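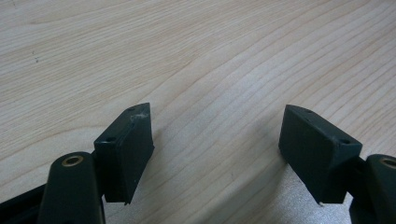

Written by the Venska workshop desk, Cedley
Section 9: Setting up the press for your first print

By now you should have the Venska tabletop press out of its crate and bolted down, and if you've followed the earlier sections you'll have made friends with the bed and the rollers too. This section takes you as far as your first proper proof from a lino block. Do give yourself an unhurried afternoon for it (a cup of tea helps, kept well away from the paper).

Before you begin

You will need the press, its two felt blankets, a cut block no thicker than the bed guide allows, a tube of Delacroix black relief ink, a hand roller, a sheet of glass for rolling out, and a small stack of paper. We like 200 gsm cartridge for learning on. It forgives a heavy hand, and you won't wince when you spoil a sheet, as all of us do.

CAUTION: Keep fingers, sleeves, scarves and long hair clear of the rollers whenever the handle is turning. If children are helping, let them ink the block and leave the handle to you.

Setting the pressure

1. Turn both pressure screws anticlockwise until the top roller lifts freely. Stop when you feel them go slack; there is no need to take them right out.

2. Put your uninked block face up on the bed, lay a clean sheet over it, and then the blankets, thin one first and thick one on top.

3. Wind the bed along until the block sits squarely under the roller.

4. Bring both screws down a quarter turn at a time, going from one side to the other and back again, until you feel the roller just take hold of the blanket.

5. Wind the bed through and look at the back of your paper. You are hoping for a faint, even outline of the block. If one side is stronger than the other, ease that screw back a touch and try again with a fresh sheet.

Note: Write the two screw readings in pencil inside the cover of this booklet. You'll bless yourself for it in January, when you come back to the press after a long gap and can't remember a thing.
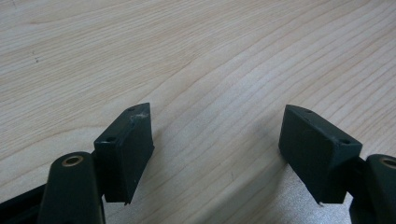

Inking and printing

6. Squeeze a short ribbon of ink along the top of the glass and roll it out thinly in both directions. Listen as you go, for well-rolled ink makes a soft hiss, rather like frying heard from another room. If it sounds wet and sticky you have too much, so scrape a little off.

7. Ink the block in several light passes, lifting the roller at the end of each one and turning the block now and then so that the corners get their share.

8. Wipe your hands! Then lower the paper on to the block from one edge, cover it with the blankets as before, and wind the bed through in one steady movement without stopping halfway.

9. Fold back the blankets and peel the print up slowly from a corner.

Your first proof will very likely be pale and patchy. Lino drinks up ink to begin with, and it often takes three or four prints before the blacks settle down. Keep the early ones all the same, as they're lovely for testing colours on later.

CAUTION: Never tighten the screws while the block is under load. If the bed jams, loosen both sides and wind it back the way it came.

Spare blankets and bed guides can be ordered from our Plallthorpe store under part number 172. Cleaning the rollers is covered in the next section.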